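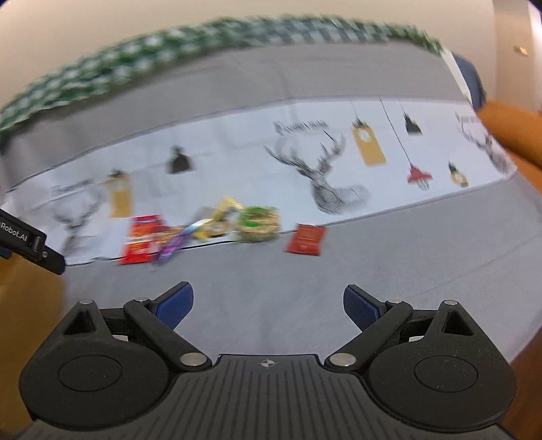 Mirkgate Seasonal Table Linen Survey: Data Card

Version 4, released January 7, 2025
Maintained by the Textile Records Unit, Miettinen Institute
Contact for corrections: Irja Leinonen, Records Editor

Summary

The Mirkgate Seasonal Table Linen Survey is a tabular dataset of printed and woven household linens made for holiday use. It contains 1,761 records covering table runners, tablecloths, place mats and napkins. Each record describes one item and gives its fiber content, measurements, printing or weaving method, principal motifs and date range, where these are known. The dataset is intended for textile historians, museum catalogers and students of pattern design.

Contents of the release

items.csv — one row per item
motifs.csv — one row per motif per item, linked by item_id
vocabulary.csv — the controlled list of motif terms, with scope notes
CHANGES.txt — corrections made after the previous version

All files are encoded in UTF-8. Fields are separated by commas and text fields are enclosed in double quotation marks. Measurements are in centimeters and were taken with the item lying flat, excluding fringe.

Motif terms

The vocabulary holds 60 terms. Animal motifs are recorded at the level a cataloger can defend from the print alone. A deer with antlers is entered as "stag"; the term "reindeer" is used only where a maker's label or pattern book supports it. Heads shown without a body take the qualifier "head". Line techniques such as crosshatching are entered in the field drawing_style and should not be read as evidence of the printing method.

A motif that repeats along the length of a runner is entered once, and the distance between repeats is given in repeat_cm. Motifs interrupted by a hem or selvage are included and carry the value "partial".

Sources

Most records were transcribed from the paper registers of the former Drirkton linen works. The remainder were prepared from items lent by households in the Mirkgate district and returned to their owners after cataloging. Names and addresses of lenders have been removed from the public files. Lenders' remarks on family use are held separately and may be consulted on written request.

Known limitations

Cotton and linen blends are underreported. The Drirkton registers used a single code for both until the works changed its ledgers, and some 200 records retain the value "unspecified plant fiber" for this reason. Dates drawn from the registers refer to the year a pattern was entered, which may be earlier than the year a given piece was sold. Color names follow the wording of the source and have not been matched to any standard chart.

The survey does not represent all regions equally and should not be used to estimate how common a motif was nationally.

Processing

Records were entered and checked in Prekodness, the Institute's cataloging system, and exported without further editing. Empty cells mean that no value was recorded. The value "none" means that the cataloger looked for the feature and did not find it.

Terms of use

The files may be used and adapted for research and teaching, provided that the Institute is credited. Commercial reproduction of patterns requires separate permission from the rights holder, where one is known.

Updates

Corrections are reviewed each July. Please quote the item_id in all correspondence and attach a copy of any label or receipt that supports the change.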